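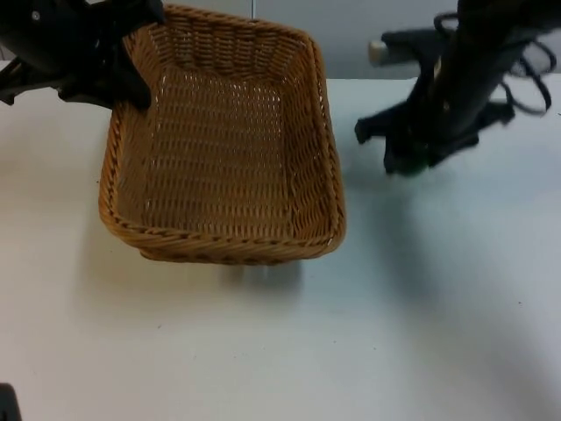

Imprimer | Envoyer par e-mail
414 partages | 7 commentaires

Pour une règle simple : dire ce que le robot a le droit de lâcher

J'écris en français depuis assez longtemps pour oser une opinion, et pas assez pour la cacher derrière de belles phrases. La voici donc : les ateliers qui font travailler un robot à deux bras écrivent trop de règles sur la vitesse et presque aucune sur la prise. La vitesse se mesure bien et se met dans un tableau. La prise, on la laisse au jugement de celui qui est présent le jour de l'essai.

Je travaille sur les procédures d'essai chez Grandon. Mon métier consiste à lire des consignes écrites par d'autres et à demander, de manière un peu pénible je le reconnais, ce que veut dire chaque verbe. « Saisir », « tenir », « poser », « libérer ». Dans un document que nous avons reçu de Foltlow au mois d'avril, le mot « libérer » avait deux sens différents sur la même page. Une fois c'était ouvrir la pince, une autre fois c'était ouvrir la pince et reculer le bras. Entre les deux, il y a une situation où les doigts sont ouverts mais encore autour de l'objet. Pour l'opérateur, est-ce que la pièce est libre ? Peut-il y mettre la main ?

Un état de départ doit être écrit

Prenons un exercice très modeste, une corbeille tressée et une balle verte sur une table blanche. On pourrait croire que cela ne demande pas de règle. Mais il faut au moins dire où se trouve la balle au début, dans quel coin de la corbeille, et où se trouvent les bras. Sinon, deux équipes feront deux exercices différents et compareront quand même leurs résultats. J'ai vu une comparaison qui portait sur 3000 essais et que l'on a dû abandonner, parce que le document disait seulement « la balle est dans la corbeille ». Le coin proche et le fond, pour une pince qui vient d'en haut, ce n'est pas le même problème.

Je demande qu'un état de départ soit constaté avec les bras retirés, et que l'on ne commence pas avant. C'est une petite perte de temps. Je la trouve acceptable.
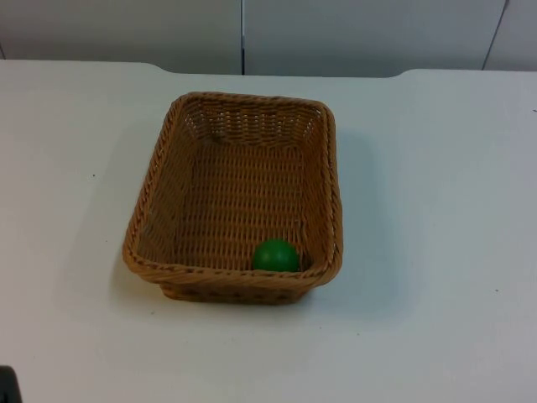

Deux bras, deux responsabilités

Le deuxième point est plus discuté, même chez nous. Quand un bras tient le bord d'un récipient et que l'autre s'occupe de l'objet, la plupart des consignes traitent les deux comme une seule machine. Il y a un seul bouton d'arrêt, ce qui est juste, et un seul comportement après l'arrêt, ce qui l'est moins. Si le premier bras porte une partie du poids de la corbeille, je ne veux pas que sa pince s'ouvre au moment de l'arrêt. Pour le second, dont les doigts descendent de chaque côté de la balle, je préfère que rien ne bouge du tout.
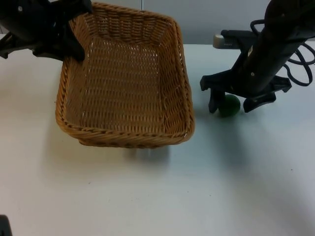

La règle que je propose tient donc en une ligne par bras : ce qu'il tient, ce qui se passe à l'arrêt, et qui a le droit de commander l'ouverture ensuite. Chez Cordeiro, on m'a répondu que cela existe déjà dans l'analyse de risques. C'est vrai, j'ai vérifié. Cela se trouve dans une annexe, et l'opérateur n'a pas l'annexe devant les yeux. Une bonne pratique qui reste dans un classeur protège surtout le classeur - je dis cela avec respect pour ceux qui les remplissent, dont je fais partie.

On m'oppose aussi que les objets légers ne méritent pas tant de soin. Je comprends l'argument, mais je crois qu'il est dangereux pour les habitudes. On apprend les gestes avec une balle et on les garde avec une pièce lourde aux arêtes coupantes. Et puis le rotin s'abîme : une pince réglée pour du métal serre un bord tressé comme si c'était du métal. Il faudrait noter l'effort de serrage pour chaque matière, et refuser l'essai quand la case est vide.

Le projet Drirkberg, auquel nous participons, doit bientôt fixer son vocabulaire commun. Je souhaite que l'on commence par les quatre verbes, avant les chiffres. Si l'on ne peut pas se mettre d'accord sur « libérer », je ne vois pas bien à quoi servira le reste du texte.

Commentaires

tournevis_703
D'accord pour les verbes. Chez nous « poser » veut dire contact avec la table, pince encore fermée. J'ai mis six mois à le comprendre.

Atelier Nord
Une ligne par bras, très bien, mais qui la met à jour quand on change d'outil ? C'est toujours là que ça casse.

mlle_cobot
Je ne suis pas convaincue pour l'arrêt. Garder la pince fermée, cela peut aussi coincer un doigt. Il faut traiter les deux cas.

tournevis_703
@mlle_cobot oui, d'où la question de qui commande l'ouverture, non ?

Voir les 3 autres commentaires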